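The Cord Problem
A bedside trial in Plerthorpe stopped on a routine pick. The fault log took longer to read than the stop took to happen.

By Razia Kiani

Mivumari builds two-finger arms for hotel housekeeping. Its October trial in Plerthorpe used a furnished bedroom and a short list of jobs: pick up a small item from the nightstand, set it back down, retrieve anything dropped beside the bed. The target of 600 cycles was chosen to expose wear in the wrist joint. The wrist held up. The arm stopped at cycle 200 with a force fault and stayed where it was until an operator released it.

The logged cause was "unexpected lateral load, tool." In ordinary terms, something pulled sideways on the fingers while the controller believed they were clear. The operator's note gives the source as the coiled cord of the desk phone. The cord had caught behind a fingertip on the way out and stretched.
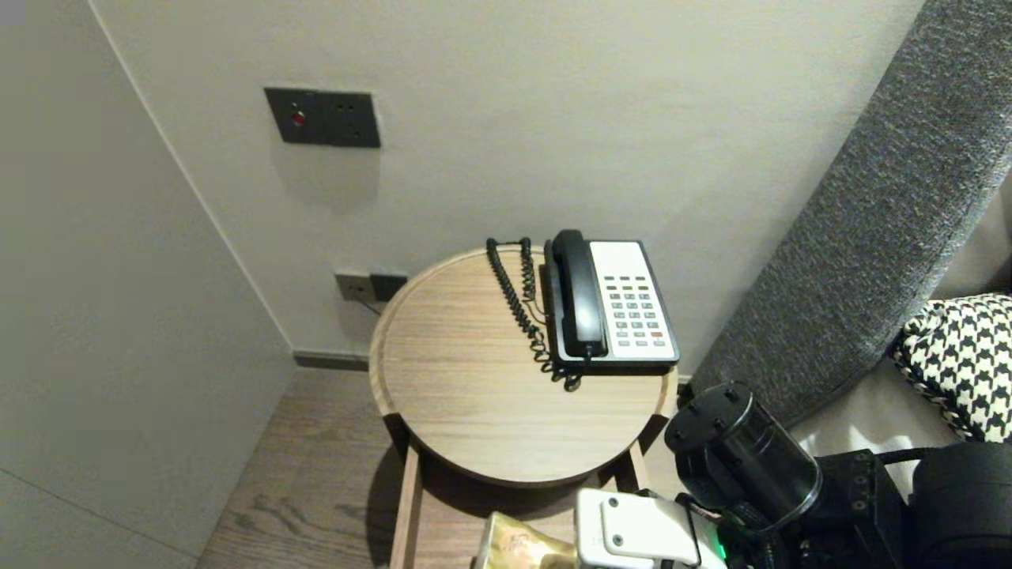

What the controller knew

Very little. Mivumari's planner, a licensed package called Callosex, stores each object as a solid block with a margin around it. The phone was stored this way. The cord was left out of the model, so the planned exit path ran through the space it occupied.

A force limit should have covered the gap. The limit was set at 5 newtons, but the check ran only after the load had stayed above it for 300 milliseconds. A rigid object reaches the limit at once. A coiled cord stretches, and the load climbs slowly while the arm keeps moving.

Floor retrieval raised a separate concern. The fingers have to go down between the nightstand and the bed, where there is little room to back out sideways if a load appears.
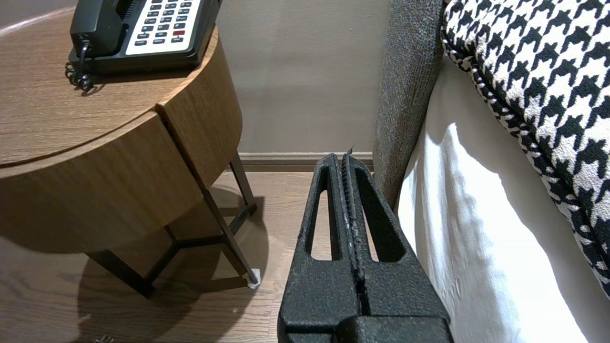
The gripper in the gap between nightstand and bed, fingers closed.

Chauhan, the safety contractor brought in after the stop, asked for the sequence to be repeated at reduced speed with the phone left in place. Removing it would have cleared the fault and taught the team nothing about the next room. The contractor also asked for separate records of tool load and joint load, which the original log had merged into one value.
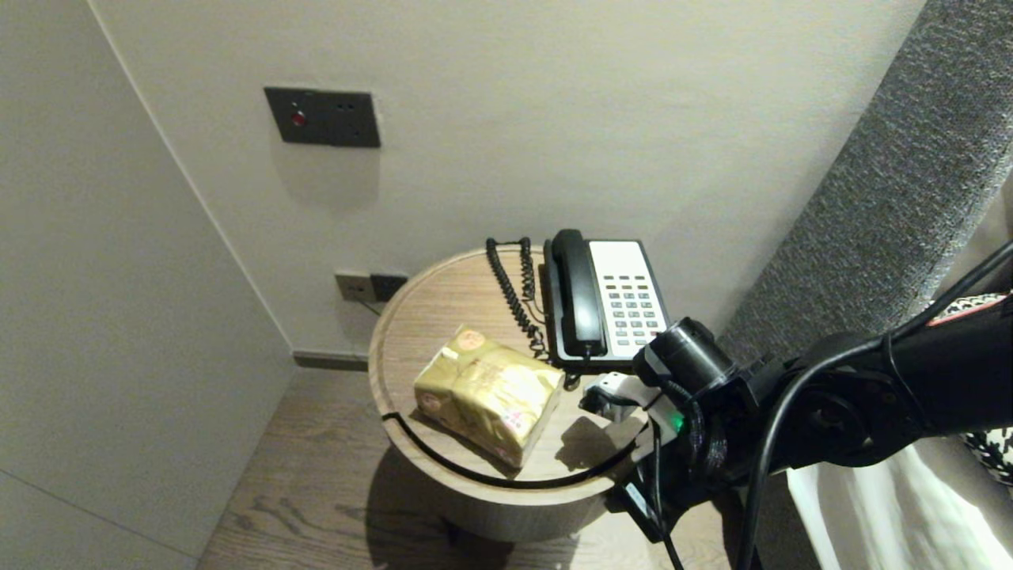

With the two values split, the delay was easy to find. Tool load rose well ahead of joint load in every repeat where the cord was touched. The merged figure had averaged the early rise away.

Three changes followed. The delay was removed for all moves away from a surface. The planner now treats any corded object as having a keep-out zone as wide as the cord can reach. After a force fault the arm opens its fingers before it holds position, so a snagged line can drop free.
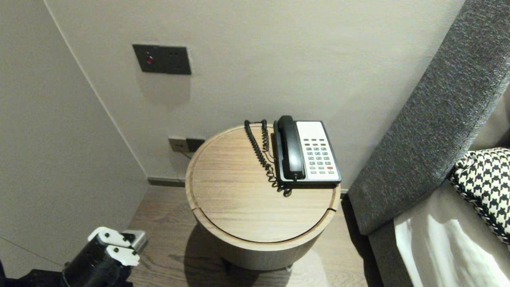

The keep-out zone is the change most likely to cause trouble in service. A wide zone is safe, but it can cover most of a small nightstand and leave the planner with no legal place to set an item down. The phone in the trial room sits toward the back right of a round top, and its cord loops across the surface toward the rim. Under the new rule much of that top is off limits. Mivumari is testing a version that finds the cord by camera before each approach and draws a tighter zone. Until that version passes the full cycle count, the arm will skip the nightstand and report the job as not done.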